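Redacción Barrio
Septiembre, 18:40 h

La ropa negra vuelve a la percha en el local de Drallstead

Llevo toda la tarde en el local de Drallstead y salgo con ganas de ordenar mi propio armario, cosa que no me pasaba desde hace años. El taller de orden doméstico que organiza Skandeo ha arrancado esta semana con las plazas agotadas (81 personas apuntadas, repartidas en varios turnos) y con una primera sesión dedicada a algo que en mi casa es un drama: la ropa que se queda hecha un gurruño y nadie sabe si va al cajón, a la lavadora o al perchero.

La idea es sencilla y engancha. Se coge una prenda, se levanta bien, se estira por los dos extremos, se busca por dónde empieza y a partir de ahí se decide. Parece una tontería, pero con la ropa negra hay que fijarse muchísimo, porque las costuras casi no se ven y a la mínima la tienes del revés. Yo probé con una sudadera y tardé una eternidad en encontrar la capucha. ¡Una eternidad!
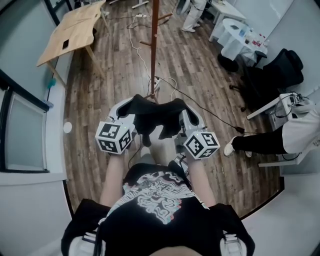
Foto: Skandeo

El perchero alto de madera rojiza, de esos de pie con brazos cortos arriba, me ha ganado por completo. En mi piso un trasto así acabaría sepultado bajo seis abrigos, aunque según la hoja que reparten en la entrada el truco está en no colgar nunca dos prendas en el mismo brazo. Lo apunto, ya veremos lo que duro. También me gustó la mesa de madera clara, con sus patas finas, que me parece comodísima para doblar sin dejarse la espalda. El suelo, oscuro y con veta de madera, es precioso y a la vez traicionero: se te cae un calcetín negro y despídete de él.

El curso sigue durante dos semanas. Después de la ropa vienen los manteles y las sábanas bajeras (a esa sesión pienso ir en primera fila, con la mía de goma dada de sí), y la última tarde está reservada para las maletas. Kukton pone las cajas y las perchas, y Lacson ha aportado casi 3.000 euros para que la matrícula salga gratis a los vecinos del barrio. Quien venga de fuera paga una cantidad pequeña que se abona en la puerta, solo en efectivo, así que traed suelto.

Piden que cada uno lleve un par de prendas de casa, mejor si son de las difíciles: camisetas grandes, pantalones con cordón, bufandas larguísimas. Yo llevé lo primero que pillé de la silla del dormitorio y me sirvió de sobra.

Las sesiones empiezan a las cinco y media y duran dos horas, con una pausa para el café. La lista de espera está abierta en el mostrador de la entrada y me dicen que cada tarde queda libre algún hueco, de modo que merece la pena acercarse un rato antes y preguntar.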